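Maiara Leite
@mleite_finishes

1/ Notes on oiling end-grain and edge-grain tops, from the shop log. Mostly about hardwax oil, some plain linseed. Skip to 5 if you only care about cure times.

2/ Sand to 120, vacuum, then 150. Stop there. Past 180 the surface burnishes and the first coat sits on top. I ran 220 on half a maple panel in August and that half took visibly less oil and marked sooner.

3/ Raise the grain once with a damp cloth, let it dry overnight, knock it back by hand with worn 150. Machine sanding at this stage cuts through the raised fibers and you get to do it again.

4/ Coat one: thin. A 500 ml can did two coats on a 2 m top with some left over. White pad, work it in along the strips, wipe off everything that moves after 15 minutes. Glue lines show up now. Squeeze-out you missed stays pale, so scrape it and re-coat the patch while it's wet.

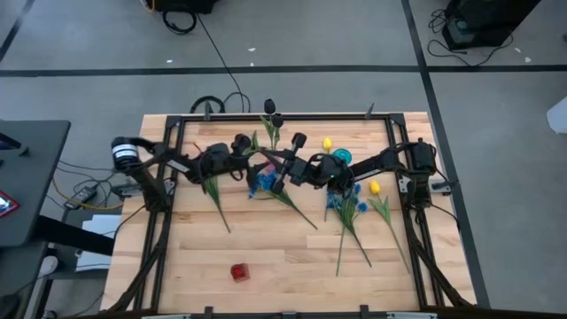
5/ Cure. Dry to the touch is next morning. Standing water test: day 3 left a ring, day 7 left a faint one, day 14 nothing. Coasters until then.

6/ Do the underside. Same number of coats. A top sealed on one face moves with humidity and cups. Mine went 2 mm out over one heating season before I flipped it and oiled the back.

7/ Fixings: slotted holes across the width, round holes only at the center line. Washers under every head. Didier Perrin asked about figure-8 clips. Fine on narrow tops, too little travel on wide ones.

8/ Rags: lay flat outside to dry, or submerge in water in a lidded metal can. Never balled up in the bin. Linseed self-heats.

9/ Re-oil when water stops beading. Clean, one light pass with a gray pad, one thin coat. Spot repairs blend if you feather past the damage.

10/ Nisha Tiwari wants numbers for walnut. Panel is glued up, will add to this thread once it hits day 14.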